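# Getting your paperwork sorted in one weekend (and keeping it that way)

I put this off for six years. If you've got a drawer that won't shut, a carrier bag of envelopes on top of the wardrobe and a vague feeling that your boiler guarantee is "somewhere", then we're in the same boat, or we were until last October.

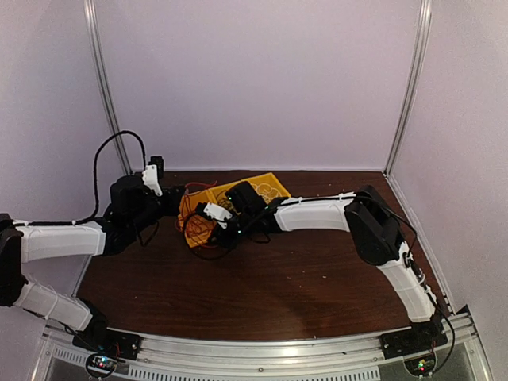
What finally pushed me into it was the car insurance people wanting proof of a no-claims discount from a policy I'd had with somebody else. I spent a whole evening hunting. I found my old swimming certificates, a menu from a takeaway that closed years ago and three copies of the same council tax letter, but no proof. In the end I rang up and got another one posted, and while I was on hold I decided enough was enough.

This is how I did it. It took me a Saturday-and-a-bit's worth of time spread across two days, and I've only had to tweak it slightly.

## What you'll need

Don't go shopping first! I know, I love a stationery shop too, but if you buy the folders before you know what you've got you'll end up with twelve folders labelled things like "Home" that you never look in. To start with, you want:

- a clear bit of floor, or a big table
- a packet of sticky notes
- a pen that works
- two bags, one for recycling and one for shredding
- tea, biscuits, the radio

That's your lot for the first day. Folders come later.

## Step 1: get it all in one place

And I do mean all of it. Drawer, bag, glovebox, the pile behind the toaster, the bottom of your work rucksack, the pinboard. I thought I'd finished and then found another lot inside a board game box, so do have a proper rummage.

Pile it up and don't read anything yet. If you start reading you'll be sat on the carpet at teatime with a letter from your old landlord, feeling cross about a deposit from years ago. (Ask me how I know.)

## Step 2: the fast sort

Take everything out of its envelope. Staple anything that belongs together. Envelopes go straight in the recycling, along with leaflets, "important changes to our terms" booklets from companies you've left, and anything trying to sell you a stairlift.

Now go through the pile quickly and put each piece of paper into one of four heaps:

1. **Do** – needs paying, signing, answering or ringing about
2. **Keep** – you'd be in trouble without it
3. **Shred** – rubbish, but it's got your name or account number on
4. **Not sure**

Two or three seconds a sheet. I'm quite a ditherer so my "not sure" heap was enormous at first, and that's fine, it shrinks later on.

I did count this bit, because I wanted bragging rights. I had 759 separate bits of paper, and 443 of them went in the recycling or the shredder before lunch. I felt about a stone lighter.

## Step 3: tackle the "not sure" heap

Have a break before this one. Then pick up each piece and ask yourself two things. Could I get another copy easily if I needed it? And has anyone ever asked me for something like this?

Bank statements were my big worry. Mine are all on the bank's website going back years, so the paper ones went. If you do a tax return, though, hang on to anything to do with that. I'm employed and my tax is dull, so I'm not the person to ask about how long; look on the government website, where it's set out clearly for both employed and self-employed people.

Things I kept from that heap:

- P60s, all of them
- pension letters, even the baffling ones
- the most recent bill from each company
- receipts for anything still under guarantee
- letters from the hospital

Things I let go of:

- payslips from a job I left ages ago (I've got the P60s)
- MOT certificates for a car I sold
- instructions for a telephone I no longer own
- gas bills in the name of someone who lived here before me, which I probably should have sent back!

## Step 4: decide on your sections

Now look at the keep heap and see what it's made of. Spread it out in rough families and stick a note on each one. Mine came out like this:

- House (mortgage, buildings insurance, boiler, windows)
- Car
- Money (bank, savings, pension)
- Work
- Health
- Bills
- Guarantees
- Certificates and passports
- The cat

Yours will be different. My brother-in-law Corentin Besson has a whole section for his allotment and only one sheet of paper in "Car". The only rule I'd give you is to name the sections with the word that would pop into your own head. I had "Utilities" to begin with and kept looking straight past it, as I've never said the word utilities out loud in my life. It's "Bills" now and I find things.

Try to stay under twelve or so. If a section has only two sheets in it, see if it can squash in with a neighbour.

## Step 5: buy (or dig out) something to put it in

Okay, *now* you can go shopping.

I've tried three ways of doing this over the years.

**Ring binders with plastic pockets.** Lovely to look at. Total faff. Every time you get a letter you've got to open the rings, find the pocket, slide it in, and so you don't, and there's your pile again.

**A concertina file.** Good if you haven't much. I used a Zernano one with thirteen slots for a while and it was all right until the boiler manual went in, after which it never closed again.

**A box with hanging files.** This is what I've ended up with. It's a plain grey Gritwood box with a lid and it lives at the bottom of the bookcase. You just drop the paper in the right hanger from the top. No rings, no pockets, no excuses. I write the labels in pencil so I can change them.

If you've got children or pets who like to get into things, go for one with a catch on the lid. Kiros Abera from my old office lost a birth certificate to a puppy and had to order a new one.

## Step 6: file it

Put on something good to listen to and work through one section at a time. Newest at the front, oldest at the back. Don't fuss over the order any more than that.

In the very front of the box I keep one sheet of A4 that I call the cheat sheet. It has:

- who I'm insured with, and the month each one runs out
- the phone number to ring if the boiler goes
- my car reg (I can never remember it)
- where the spare keys are
- which drawer the passports are in, as I keep those separately

I don't put passwords or account numbers on it, and I'd suggest you don't either. What it's really good for is when someone else has to find things. I was laid up with my back this spring and my sister managed to sort out the home insurance renewal from it without ringing me once, a record for her.

## Step 7: the shredding

If you've only got a small heap, cross-cut scissors will do while you watch telly. I had far too much for that. I bought a cheap Viluvex shredder, which does five sheets at a time and then sulks. Feed it gently, give it a rest when it gets hot, and take the staples out even if the box says you needn't.

Check whether your council takes shredded paper in the normal recycling, by the way. Ours doesn't, so mine goes in the compost in thin layers with the grass cuttings. The worms don't seem to mind.

## Step 8: deal with the "Do" heap

Yes, it's still sitting there looking at you. Mine had eleven things in it and I'd been dreading it, but most of them took five minutes each. Do the quickest first. Write on the corner what you did and when, "rang them, sending new form", and then file it or bin it.

One of mine was a letter about an old savings account with £653 in it that I'd completely forgotten. I'm not promising you'll find money! But I did, and it paid for the box, the shredder and a very nice lunch.

## Keeping it going

This is where I'd always come unstuck before, so I've made it as lazy as I can.

By the front door there's an in-tray. All post goes in it, opened, with the envelope already thrown away. Once a fortnight, usually while something's in the oven, I take the tray to the box and empty it. Ten minutes, if that.

Twice a year I go through one or two sections and take out what's gone stale: last year's policy, the guarantee for a kettle that's since died.

And go paperless where you can, but do it one company at a time and make a note of it on the cheat sheet. I switched everything over in one evening and promptly missed a water bill, as the emails were all landing in a folder I never look at.

## A few questions I've been asked

**Should I scan it all?** I started to. I got as far as the car section and gave up. I now take a photo of the really important ones (passport, driving licence, house documents) and keep those somewhere safe, and leave the rest as paper.

**What about sentimental stuff?** Separate box! Cards, letters and the swimming certificates live in an old Falcão biscuit tin and they're not allowed to mix with the bills.

**My partner won't stick to it.** Mine neither. He's allowed to put things in the tray and that's all I ask of him.

*Updated 1 June 2019: added the bit about councils and shredded paper, after two of you wrote in.*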